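20 December 2020

I have been meaning to write this one up for weeks, and now it's a quiet Sunday and the soup is on and I have no excuse left. So, here we go: how I spent my fall learning to stack dishes with somebody else's arm.

If you've been reading here since June you'll remember that I signed on with Haritgate to do what they call demonstrations. My sister still thinks I'm in sales. What it really means is that I sit on a rolling chair with a controller in my right hand and a foot pedal under my left shoe, and I make the robot do a chore, start to finish, while the computer keeps a record of where every joint was and what the cameras saw. Then I put everything back in a mess and do it again. Later on, a program gets fed all those recordings and tries to pick up the habit from me (poor thing).

The chore this season was dishes. Bowls and cups, all in those cheerful colors you'd give to a toddler, spread over a table with a dark green cloth on it. You start with them scattered and you end with them nested, or as nested as they'll go. It sounds like nothing at all, and I said so to Caroline Swai on my first morning, and she very kindly didn't laugh. She just handed me the controller and went to get herself some tea.

It took me 15 minutes to pick up one bowl.

The trouble is that your hands know so much more than you think they do! When I pick up a bowl at home I don't look at it, I don't plan, I just sort of arrive there with my thumb already over the rim. With the arm you have two stiff fingers and that's the whole orchestra. You have to decide which bit of the rim you want, turn the wrist so one finger will go down inside and the other outside, and then lower it straight, because if you come in at a slant you'll push the bowl along the cloth like a hockey puck. And you can't feel a thing. I kept squeezing the controller harder, as if that would help.

Caroline's advice was to open the fingers wide well before you get anywhere near the dish, come down slowly, and then stop. Just stop and look. I'm not a stopper by nature, so this was a real piece of work for me, but she was right. A big bowl especially will fool you, because the near wall and the far wall are a long way apart and from my chair I was forever lining up with the wrong one.
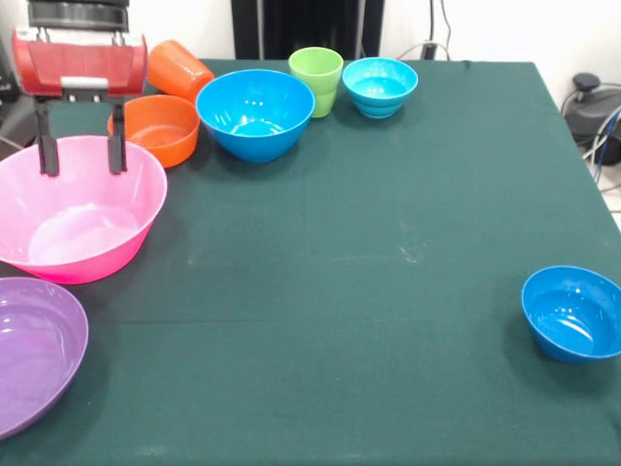
## The order of things

After the first week I had opinions. Everybody who does this gets opinions. Mansa Addo, who had the shift after mine, liked to begin with the little ones and get them out of the way. I'm a big-bowl-first person. My feeling is that you want to settle early on which bowl is going to be home and leave it be, then bring the others to it, smaller and smaller. We argued about this quite happily over sandwiches, and then Irena Urbańczyk, who runs the recordings, told us both to please go on disagreeing. If every demonstration goes the same way, she said, the program learns one dance and falls to pieces the minute a cup is someplace new. So we took turns being Mansa-ish and me-ish, and I'll admit his way is easier on the shoulders.

Cups are their own department. An upright cup is a pleasure, you come down over the rim and there you are. A cup lying on its side is a whole afternoon. You can try to pinch it across the middle, but the sides taper and it wants to squirt out, and if it's leaning on a bowl then you've got two things moving when you only asked for one. I got to where I would nudge the neighbor away first, very gently, with one closed finger. I worried that was cheating. Irena said no, leave it in, that's exactly the sort of thing a person would do.

She was also very firm about mistakes, and I've thought about this a lot since. If I dropped a bowl I was to pick it up again and carry on. Only if something went off the table altogether did we throw the recording out. I'd come in wanting every one of mine to be lovely, and what she wanted was to see me get out of trouble. Nesting one bowl in another goes wrong in such small ways. It catches on the rim, or it goes in crooked and sits there with one side up, and then you have to decide if you'll leave it or go back and tap it down. I usually went back. I'm a tapper. 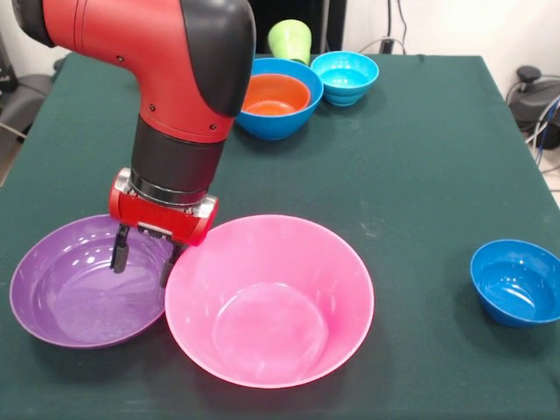
By the end of October I could do a full table without talking to myself, and by Thanksgiving I had 402 recordings to my name, of which Irena kept all but 4. (I know what happened in every one of those four and I don't care to discuss it.)

Then came the part I'd been a bit nervous about, when they let the program have a go on its own. I stood at the back with my coat on, like a mother at a piano recital. It came down over the first bowl with its fingers wide open, and then it stopped! Just hung there for a moment, the way Caroline taught me. I could have cried. After that it grabbed a cup, missed, grabbed the cloth, and pulled a nice big wrinkle into it, so there's clearly a good deal of me in there too.

We pick up again in January. Lucinda Ambrose is joining us, and she's left-handed, so I expect there will be fresh arguments over the sandwiches. I'm told the next chore is folding dish towels. If any of you have ever folded anything with two stiff fingers and a foot pedal, please write to me, I'd love to hear how you managed the corners.

The soup needs salt. Happy holidays, everybody, and keep warm.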